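Search this diary
Enter keywords
Go

April 7, 2018

Up too early. Kettle on, no milk, black coffee then. Rain till ten and the bus to Wultavgate was late again so I walked the last bit along the canal with my hood up. Shoes still damp now.

The paper shop first. Gulyás is closing out the old wallpaper stock and I had my list – hallway, the landing, and the bit behind the bathroom door that I keep pretending is fine. Went through the big sample books on the floor in the back like a kid. Stripes make the hallway look like a ticket booth. Small flowers too much like my aunt's spare room. Kept going back to the curly ones, waves and scrolls, anything that wanders. You stop looking for the seams with those, or I do anyway.

Price for the one I liked best was 87 a roll. No. Put it back, picked it up agian, put it back. The cheaper one is Staris, thinner paper, but the green is nicer in daylight. Took a sample of each home and taped them up by the coat hooks. Will look at them in the morning light and again with the lamp on.

Lunch was soup at the counter place. Too salty. Ate all of it.

Still this sort of thing I want, mint and gray with the dusty pink, and the thin black line around every curl. Busy, yes. I think a narrow hall can take busy.
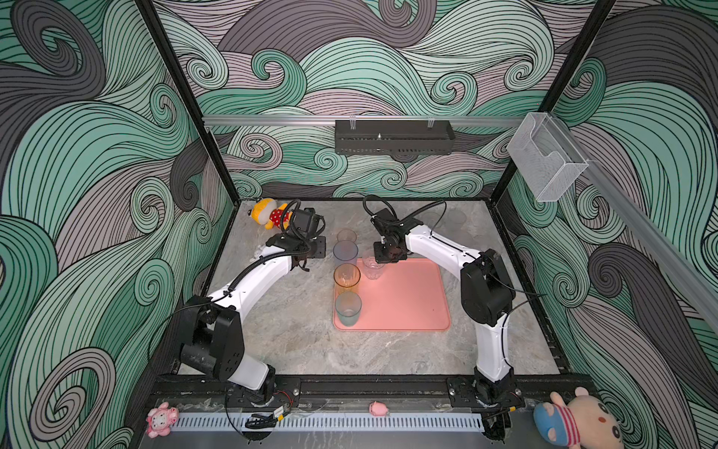
Money

Did the sums at the kitchen table after supper. Had 351 put by for the hall. Paper plus paste plus a decent brush comes to 294 if I go with Staris and do it all myself. Leaves a little for filler and maybe a new light shade. The other paper eats the lot and then some, so that's that, probably. Ask Oltumeck if they still rent the steamer, the old layer by the stairs will not come off with a scraper. Tried a corner tonight. Got a strip as long as my thumb and a lump of plaster with it. Stopped.

To do – measure above the door again, I wrote two different numbers. Milk. Call the dentist. Move the bookcase before anything else or I'll be papering round it like last time.

Tired, hand hurts from the scraper. Lamp is on and the green sample looks nearly blue from here. Hm. Going to bed.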